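Kitchenette and Break Area Inspection: Checklist with Comments

Site: Rindeck, second floor
Areas covered: kitchenette, break room, corridor to rear stairs
Inspected by: Bình Tôn
Reviewed by: Ottilie Leitner
Period: January

Ratings used: OK = meets the site standard. MINOR = correct before the next inspection. MAJOR = correct within the shift. N/A = not applicable to this area.

Section 1. Floors and access

1.1 Walkways clear to full width: OK
1.2 Floor surface even, no lifted edges: MINOR
Comment: Vinyl joint at the threshold between kitchenette and corridor has lifted at one corner. Taped for the time being. Needs bonding, work order 717 raised.
1.3 Door to rear stairs opens fully and closes on its own: OK
Comment: Closer was adjusted after the previous inspection. Latches from any angle.
1.4 Mats flat and secured: OK
1.5 Wet floor sign available: MAJOR, corrected
Comment: Sign was missing from its hook. Found in the ground floor store and returned during the inspection.

Section 2. Electrical

2.1 Cords and plugs undamaged: MINOR
Comment: Outer sheath of the Stikov kettle cord is scuffed near the plug. Inner conductors not exposed. Replace cord or kettle.
2.2 No extension cords used as permanent wiring: MAJOR, open
Comment: Refrigerator is still fed from an extension cord behind the cabinet. Same finding as last time. The refrigerator must be moved to the left-hand outlet or a new outlet installed.
2.3 GFCI outlets trip and reset on test: OK
Comment: Both outlets by the sink tested.
2.4 Ventilation gaps behind appliances: OK
Comment: Gap behind the refrigerator measured at 100 mm.
2.5 Electrical panel accessible: OK

Section 3. Storage and shelving

3.1 Heavy items stored below shoulder height: MINOR
Comment: Bulk water containers on the top shelf. Move to the floor level rack.
3.2 Shelves fixed to wall: OK
3.3 Load labels present and legible: MINOR
Comment: Label on the Sukby rack has faded. The rated load is 199 kg per bay according to the purchase file. Print a new label and fix it at eye level.
3.4 Cleaning chemicals kept apart from food and tableware: OK
Comment: Locked cabinet under the sink. Key is held at the front desk.
3.5 Safety data sheets current: MINOR
Comment: No sheet on file for the Phí descaler. Request from supplier.

Section 4. Tables and tableware

4.1 Table surfaces smooth, clean and without splits: OK
4.2 Table coverings lie flat, no overhang at walkways: OK
4.3 Plates free of chips and cracks: OK
Comment: Chipped ceramic plates from the previous inspection have been discarded.
4.4 Wrapped items kept in their wrapping until use: OK
4.5 Clear space in front of tables: OK
Comment: 600 mm is the minimum for this area. Measured at the narrowest point with chairs pushed in.
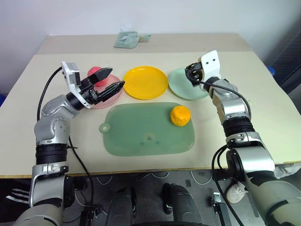
Item 4.3. Plates on the covered table.

Section 5. Fire safety

5.1 Extinguisher in place, pin and seal intact: OK
5.2 Extinguisher inspection tag current: MINOR
Comment: Tag is current but the monthly initials are missing for one month. Whoever carries out the check must initial the tag at the time.
5.3 Fire blanket accessible: OK
5.4 Exit sign lit: OK
Comment: Battery test held for the full test period.
5.5 No combustible storage near heat sources: MAJOR, corrected
Comment: Paper towels were stacked on top of the microwave. Removed during the inspection. Storage on top of appliances is not permitted, including overnight.

Section 6. First aid and hygiene

6.1 First aid kit complete against contents list: MINOR
Comment: Burn dressings low. Two adhesive bandage packs past the printed expiration. Restock.
6.2 Hand soap and paper towels available: OK
6.3 Hot water temperature within limits at tap: OK
6.4 Waste bins lined and lidded: OK
6.5 Refrigerator temperature log up to date: MINOR
Comment: Readings are entered but the afternoon column has gaps. Log at 8:00 a.m. and 3:00 p.m.

Open actions

Refrigerator supply, item 2.2. Owner: Ottilie Leitner. An electrician's quote is required before approval.
Threshold joint, item 1.2. Owner: building maintenance. Tape to be checked daily until bonded.
Kettle cord, item 2.1. Owner: Bình Tôn. Kettle to be tagged out if the sheath damage gets worse.
Rack label and water containers, items 3.1 and 3.3. Owner: Bình Tôn.
Descaler data sheet, item 3.5. Owner: purchasing. Do not use the product until the sheet is on file.
First aid restock, item 6.1. Owner: front desk.

Reviewer's note (O. Leitner): Item 2.2 has now been carried over once and will not be accepted as open at the next review. Items marked "corrected" stay on the list for one further inspection.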